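Washing up by hand in shared student kitchens: water use and drying habits

Imani Mwakalinga
Household Resources module, project report
1/17/23

1. Background

Most students at the Serkemar halls wash up by hand. The kitchens were built without dishwashers and there is no space under the worktops to fit one. Water is included in the rent, so residents never see a bill for it and have little idea how much they use. I wanted to find out how much water goes into an ordinary evening wash, and whether a small change in method would bring it down without making the job take longer.

I chose the subject after living in the Ogola building for a year. The sink on my floor was often left with the tap running while people scrubbed, and the same kitchen had a pile of damp tea towels that smelled by the end of the week. The two things seemed worth looking at together.

2. What I set out to answer

How much water is used in a normal evening wash when the tap is left running?
How much is used when a bowl is filled for washing and a second bowl for rinsing?
Do people prefer to dry with a towel or leave things to drain, and why?

3. Method

28 residents agreed to take part, split between the Ogola and Raston buildings. Each person did one wash their usual way and one wash with two bowls, on different evenings. The load was the same every time: plates, mugs, cutlery and one saucepan, all used for a pasta meal with tomato sauce and left to stand for an hour before washing.

Water was measured with a Bivik flow meter fitted to the cold and hot feeds under the sink. I read it before and after each wash and wrote both figures on a sheet kept inside the cupboard door. The meter was checked at the start by filling a marked bucket.

After the second wash each person filled in a short form about drying. The form had space for comments, and most people used it.

4. Results

With the tap running, the average wash used 75 litres. This was higher than I expected. Much of it went down the drain while people were scrubbing the saucepan with the tap still on.

With two bowls, every person used less than they had the first time. The saving was largest among people who normally rinsed each item separately. Added together, the running tap washes in the Raston building alone used 344 litres more than the two bowl washes in the same kitchen.

Time was harder to compare. Several people said the bowls felt slower because they had to wait for them to fill, but they also said they stopped less often once they had started. I did not time the washes closely enough to say more than that.

On drying, almost 2 thirds of the group said they left things to drain. The main reason given was that the shared towels were never clean. Those who used a towel said they did so because the draining space was small and the next person needed the sink. A few people mentioned streaks on glasses, which they blamed on hard water.

One comment I had not planned for was about stacking. People who put plates flat on top of one another found them still wet underneath the next morning, and some washed them again. People who stood them on edge did not report this.

5. Problems with the work

The group was small and everyone knew they were being measured. Some of them probably used less water than usual even on the first wash. The pasta meal was easy to clean up compared with anything fried, so the figures should not be used for greasy pans. I also lost one sheet of readings from Ogola when the cupboard flooded, and those washes had to be repeated the following week.

I did not measure the energy used to heat the water. It would be a good thing to add, as the hot feed ran for most of each wash.

6. Suggestions

Put two plain bowls in each kitchen and leave them by the sink. Scrape plates into the food bin first and soak the saucepan while washing everything else. Wash glasses and mugs before anything with sauce on it. Replace the shared towels with a rack in every kitchen, and wash the rack itself once a week, as a film builds up where water collects.

The halls office has said it will look at the cost of bowls and racks before June. I have left the flow meter with them so that the readings can be taken again with a new group.
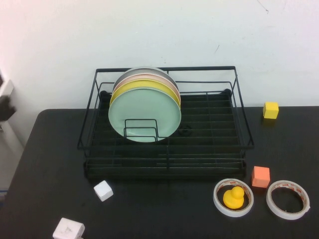
Is it better to leave plates to drain or to dry them with a tea towel?

Draining is usually the cleaner choice in a shared kitchen, because a damp towel used by several people can put germs back on clean plates. A towel is fine if it is freshly washed and dry.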